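**Drinkware and trays in the shared rooms: a thread from the Patomitz building office**

1/ The office has revised its guidance on cups, mugs and serving trays. The new guidance applies to all occupants of the second floor.

2/ The green cup is the standard cup for shared tables. It is wide at the mouth, narrow at the base and has a thick rolled rim.
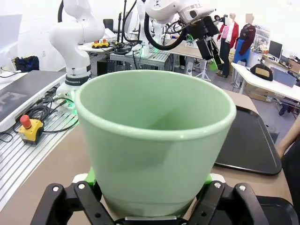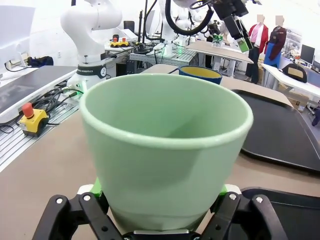
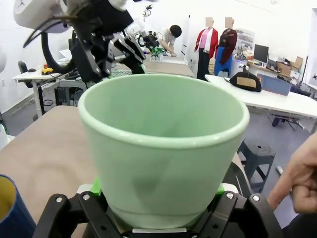
## Cups

3/ The building holds 65 green cups. They may be used at any shared table and need not be signed out. Occupants are asked to bring them back to the Carré pantry by the end of the working day.

4/ Please do not write on the cups or attach labels to them. Tape leaves a residue that the dishwasher does not remove. Teams wishing to tell their cups apart should request colored bands from the office.

5/ Green cups are for cold and lukewarm drinks. For coffee and tea, please use a mug. The dark blue ones with a yellow interior are kept on the shelf above the sink, handles facing out.

6/ Cups are to be stacked no more than nine high. Taller stacks have tipped over when the pantry door is opened, and several rims were chipped in April.

## Trays

7/ The black trays have a raised rim and should be used whenever more than two drinks are carried between rooms. A tray may stay on the table during a work session. It should lie flat and be kept clear of the walkway side.

8/ Trays are wiped by hand with a damp cloth and dried before they go back in the rack. They do not fit the dishwasher. The lower basket has been bent twice by attempts to make them fit.

9/ Each table is allotted two trays. Requests for additional trays, including for visitor days, go to Yutong Pan at extension 657.

## Tables

10/ The tan tabletops are oiled by the building office twice a year. Spills should be wiped up promptly with plain water. The Hirkach spray in the pantry is intended for the sink and the tiled counter only and will dull the table finish.

11/ At the end of a session, please clear all drinkware, including pieces left by an earlier group. Items still on a table after 9 p.m. will be moved to the pantry and washed with the evening load.

12/ Personal mugs remain welcome. They are kept on the lower shelf, and the office cannot replace them if they are broken.

13/ Damaged cups should be placed in the gray bin beside the pantry door and not returned to the stack. The office reviews the bin weekly and orders replacements from the same supplier.

14/ A printed copy of this guidance is posted inside the pantry cupboard. Questions may be sent as replies to this thread or left at the front desk.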